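# Looking after one machine: notes for the kitchen talk

*Bautista Espinoza – speaking notes. Slow down! Water on the lectern.*

**Opening**

Good morning, and thank you for coming in so early – I know the coffee was only just arriving when I walked past it. I'm going to talk about a single robot at a single sink. It puts plates in a rack and takes plates out of a rack, and I have been the person who looks after it since last September. We call it Jara. There's a longer paper about the control side and I'm happy to send it to anyone who wants it, but today is about screwdrivers, cables and a notebook.

(Ask who in the room has ever had to fix a machine during somebody's lunch hour. Wait for hands.)

**The notebook**

I started the notebook in my second week, after I had tightened the same wrist cover twice and couldn't remember when. It's an ordinary paper one from the drugstore. It now has 232 entries, and if you sort them (I did, one rainy Sunday, with colored pencils) 149 of them have to do with the hand or the wrist. The arm itself hardly gets a mention. So if you're planning your own hours for a setup like ours, please put them at the far end of the arm, where the fingers are.

**Mornings**

I do the same round every day before anything is powered up, and I've gotten fond of it, the way you get fond of walking a dog.

- Wipe down the counter and dry it, all the way back to the glass.
- Open and close each finger by hand, gently, and feel for grit.
- Follow the black cable from the wrist down with your thumb. Stop at anything that feels flat or stiff.
- Push the rack to the right end of the sink until it stops.
- Run the Osuvance homing routine and listen to it. Really listen, please, no radio.

The homing takes 21 seconds on a good day. If it takes longer I don't start work, I go back to the fingers and begin again. I was impatient about this in the early days and I paid for it with plates.

(Pause here. Somebody always asks how many plates. Tell them nine, and that my mother gave me four of them, and that she knows.)

**Cables**

Now, I could talk about cables until they turn the lights off, so I've asked Mei-free Fridays – no, cross that out, the joke didn't work at rehearsal. Just say: I could talk about cables all day and I'll try to keep it short.

Our first arrangement had the wrist cable strapped tight along the arm, very neat, everybody admired it. It lasted until the first long reach to the left. The strap held, the connector didn't, and I spent an afternoon on the floor with a flashlight in my teeth. These days I leave the cable a loop so the wrist can turn all the way without pulling. It looks untidier and I've made my peace with that.
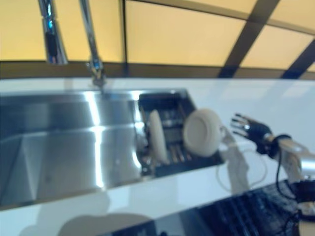

The other thing the slack gives you is a warning. A loop that hangs differently from yesterday is telling you something has shifted up at the wrist, and you'll catch it with your eyes long before the software says a word. Look at it from the same spot each morning. I stand with my hip against the counter.

**Changing a finger**

Keep this part practical, they'll want to write it down.

1. Power off, and wait for the arm to settle on its rest.
2. Lay a towel over the sink. The screws are tiny and they love a drain.
3. Take off one finger only, and finish it before you touch the next.
4. Fit the new one, then move it through its whole travel by hand.
5. Home it, and try one plate, slowly. The plain heavy ones are best.
6. Write it in the notebook, with the date and your initials.

We get our spare fingers from Plurska, and they come in little padded envelopes that I can't bring myself to throw away. Keep two on the shelf. I kept one for a while and it was always the wrong one.

**Last bit**

Thank the Jindatell people for lending the room and for the pastries. Mention that the checklist is on the table by the door, printed large, and that it's fine to scribble on it. Then questions – and repeat each one into the microphone, the back row couldn't hear last time.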